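Greifkraft und Quetschprofil für Dosierflaschen einstellen

Stand: 8. Juni 2020
Gilt für Zondex Control ab Version 2

Diese Anleitung beschreibt, wie ein Zweifingergreifer mit Handgelenkkamera so konfiguriert wird, dass er eine weiche Kunststoffflasche greift, anhebt und eine definierte Menge Soße abgibt. Grundlage ist das Projekt Savora. Wer nur feste Behälter handhabt, kommt mit dem Standardprofil aus und kann diese Seite überspringen.

Voraussetzungen

Der Greifer ist angeschlossen und referenziert. Die Hand-Auge-Kalibrierung ist abgeschlossen und unter dem Namen der Zelle gespeichert. Im Peixoto-Planer ist die Tischebene als Kollisionsobjekt angelegt. Die Rückwand muss ebenfalls eingetragen sein, auch wenn sie nur aus Papier oder Stoff besteht, sonst plant der Arm durch sie hindurch.

Schritt 1: Arbeitsbereich festlegen

Öffnen Sie im Planer den Reiter "Szene" und legen Sie zwei Objekte an: "flasche" als Zylinder und "schale" als flachen Quader. Die Flasche steht hinten auf dem Tisch, die Schale davor. Der Anfahrpunkt des Greifers liegt seitlich der Flasche, die Finger zeigen waagerecht auf den Flaschenkörper. Eine Anfahrt von oben ist bei Flaschen mit Spitze nicht vorgesehen, der Planer lehnt sie mit der Meldung "Zugang blockiert" ab.
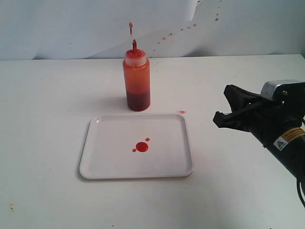
Speichern Sie die Szene, bevor Sie weitermachen. Der Planer übernimmt Änderungen an Objektmaßen erst nach dem Speichern in die Kollisionsprüfung. Wird die Flasche später gegen eine größere getauscht, reicht es, Radius und Höhe des Zylinders zu ändern. Der Anfahrpunkt hängt am Objekt und wandert mit.

Schritt 2: Kraftgrenzen eintragen

Wechseln Sie in den Reiter "Greifer" und kopieren Sie das Standardprofil. Das neue Profil heißt bei uns "flasche_weich". Folgende Werte werden geändert:

halten.kraft = 6 N
halten.geschwindigkeit = langsam
kontakt.erkennung = ein
quetschen.modus = weg

Die Haltekraft reicht für eine teilgefüllte Flasche. Der Modus "weg" bedeutet, dass beim Quetschen die Fingerposition geregelt wird. Im Modus "kraft" gibt die Wand plötzlich nach, sobald Luft in der Flasche ist, und der Regler fährt zu weit zu. Die Folge sind Spritzer neben der Schale oder an der Rückwand. Treten sie auf, prüfen Sie zuerst diesen Eintrag.

Schritt 3: Kontakt mit der Handgelenkkamera prüfen

Starten Sie den Dustham-Viewer und wählen Sie den Kanal "handgelenk". Fahren Sie den Greifer im Schrittbetrieb zu, bis die Kontakterkennung auslöst, und halten Sie an. Beide Finger sollen seitlich am Zylinder anliegen. Liegt nur einer an, stimmt der Versatz quer zur Greifrichtung nicht. Korrigieren Sie ihn in der Szene, keinesfalls in der Kalibrierung.

Glanzstreifen auf der gewölbten Oberfläche stören die Kantensuche. Die Erkennung hält einen hellen senkrechten Streifen gern für den Rand des Objekts und meldet dann einen zu kleinen Durchmesser. Setzen Sie in diesem Fall "kante.quelle" auf "kontur" und legen Sie eine Maske über die Greiferteile, die ins Bild ragen. 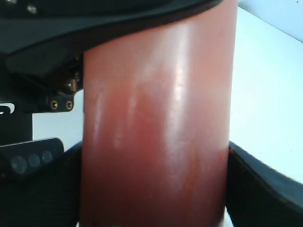

Handgelenkkamera: Beide Finger klemmen den Zylinder, auf der Oberfläche ist ein senkrechter Glanzstreifen zu sehen.

Schritt 4: Quetschprofil aufnehmen

Legen Sie unter "Abläufe" einen neuen Ablauf mit den Blöcken Greifen, Anheben, Drehen, Quetschen, Entlasten und Zurückstellen an. Tragen Sie beim Quetschen einen Weg von 2 mm ein und lassen Sie den Ablauf einmal über der Schale laufen. Erhöhen Sie den Weg in kleinen Schritten, bis die gewünschte Menge erreicht ist.

Der Block Entlasten muss vor dem Zurückdrehen stehen. Das Zurückdrehen steckt im Block Zurückstellen, die Reihenfolge oben stimmt also bereits. Wer die Blöcke umsortiert, drückt die Flasche mit der Spitze nach oben noch immer zusammen.

Schritt 5: Profil sichern

Exportieren Sie Profil und Ablauf gemeinsam über "Datei", "Paket speichern". Beim Import auf einer anderen Zelle wird die Kalibrierung nicht mitgeliefert. Schritt 3 ist dort zu wiederholen.

Bekannte Fehler

"Kontakt ohne Objekt": Die Finger berühren sich oder der Tisch wurde gestreift. Höhe des Anfahrpunkts prüfen.
"Weg nicht erreicht": Die Kraftgrenze greift vor Ende des Quetschwegs. Den Wert "quetschen.maxkraft" anheben.
"Maske veraltet": Nach einem Fingerwechsel muss die Maske im Viewer neu gezeichnet werden.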